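Courses > Work and Technology > Unit 5 > Handout: The Packing Room at Kassab

Unit 5: When part of a job is automated
Handout for 7/13/21
Instructor: Pankaj Lodhi

Read this before class along with the second half of the Unit 4 reading. We will use the Kassab case for the discussion and for the short paper.

Background

Kassab packs dry goods in jars for small shops. The plant is in Clorstead and has 369 employees on two shifts. Until June of last year, the packing room was all hand work. A packer took a filled jar, checked the lid, turned the jar so the label faced out, and set it in a carton. Packers also pulled jars that looked wrong. The written job description gave that last task one line.

The company then bought a handling system from Astora. An arm picks up each jar, holds it in front of a light, and puts it in the carton or on a reject shelf. To prepare it, packers spent three weeks moving jars with a hand-held gripper so the system could be set up from their movements. They were paid their normal rate for this. Several said later that they had not been told what the recordings were for until the second week.

Terms to know

Task: one piece of work with a clear start and end, such as putting a jar in a carton.

Job: the set of tasks one person is paid to do, plus the things that person does without being asked.

Residual work: what is left for people after some tasks go to a machine. It may be easier or harder than the old work. It is usually more scattered.

Tacit skill: something a worker can do but has trouble putting into words. Lid checking is the one to keep in mind for this case.

What changed for the packers

No one was laid off. Five packers moved to the filling line and the others stayed as "cell attendants." Attendants clear jams, refill the carton stack, and go through the reject shelf. They walk more and lift less. Wrist complaints went down. Complaints about boredom went up, mostly on second shift, where there are fewer people to talk to.

Pay stayed the same, but the piece bonus ended. Fast packers had counted on that bonus and lost money. Slower packers came out even. This split the room, and the supervisor did not see it coming.

Training also changed. A new packer used to stand next to an experienced one and pick things up. A new attendant gets a binder and one day with the supervisor. Compare this with the Gravon case from Unit 3, where the old pairs were kept on purpose.

What the packers knew
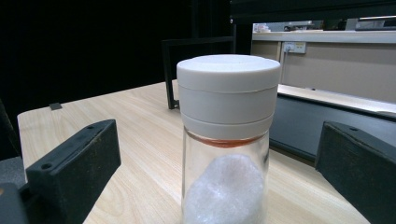 Lid checking is a good case of tacit skill. Packers said they knew a lid was on badly by how the jar felt in the hand. When asked to explain, some talked about the sound and some about the weight. During setup the fingers were between them and the glass, and they said they had to slow down and use their eyes. The first version of the system learned to look at lids. It passed lids that were straight but not tight, and the attendants found these later when cartons were opened for spot checks.

The fix was a short twist test added to the arm's routine. The idea came from a packer on first shift. The company has no suggestion program, so she got no credit for it in the records.

Questions for the paper (pick 2)

Which tasks in the old job were never written down, and who noticed when they were gone?

Should workers be paid extra when their movements are recorded to set up a machine? Use the Kassab timeline in your answer.

Is "attendant" a new job or what was left of the old one?

Papers are due at the start of the next class. Bring a printed copy.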